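Lists » Stores and Facilities » Storage bins and containers
Sun 15 November
Posted by Detlef Görtz, Stores Coordination, Kestura

Dear colleagues,

I reply to the message from the Jardale stores desk, which is quoted in part so that members who joined the list after May can follow the matter.

> We hold 16 of the large grey bins at Jardale and have been asked
> to say whether they should be written off. Several have marks on
> the floor and on the sides. Rowbotham take the view that a worn
> bin is a spent bin. We should like a ruling before the next order
> is placed. We should also like to know whether small items may
> be kept in them without an insert, as our staff continue to put
> cups, pouches and other odds and ends in together.

On the first question, wear to the surface is not in itself a ground for writing off a bin. The current guidance, paragraph 4, asks the inspecting member of staff to look for splits, for sharp edges that could catch a hand or a sleeve, and for any floor that no longer lies flat. Scuffing, scratches and loss of finish should be entered on the card under "appearance" and the bin returned to use. Rowbotham are free to apply a stricter rule on their own premises, but that rule does not bind the other sites and should not be quoted as though it did.

On the second question, small and mixed items may be kept loose in a large bin for short periods, provided that the following points are observed.

- Nothing that can spill, leak or break is to go in with other items.
- Pouches are to be closed before they are put in.
- Light items such as cups should not be placed beneath anything heavy.
- The bin is to be emptied completely at each stock check, and the floor wiped before it is filled again.

An insert remains advisable for anything thin or flat, as such pieces tend to settle against the sides and are missed when a bin is emptied in haste. Nerkeck reported two such cases in May, both of which were put right at the following check.

As to the order, the allocation for the coming period is 210 bins across all sites, against 456 at present in service. Jardale should therefore not expect a full replacement, and I would ask that only those bins which fail under paragraph 4 be put forward.

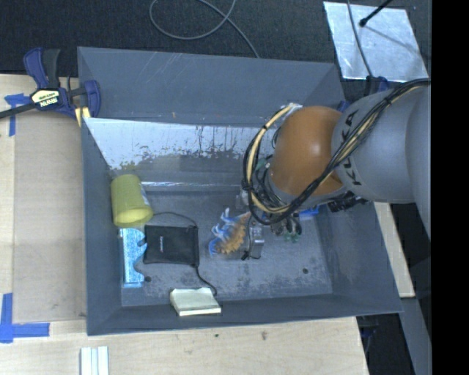 Requests should be sent to me by the site desk and not by individual members of staff. Please give the number on the bin card and the reason for failure in each case. Requests which say only "worn" will be returned.

Cards completed under the old scheme remain valid until the bin is next inspected. Nerkeck still has a supply of blank cards and will send them to other sites on request.

Yours faithfully,

Detlef Görtz
Stores Coordination
Kestura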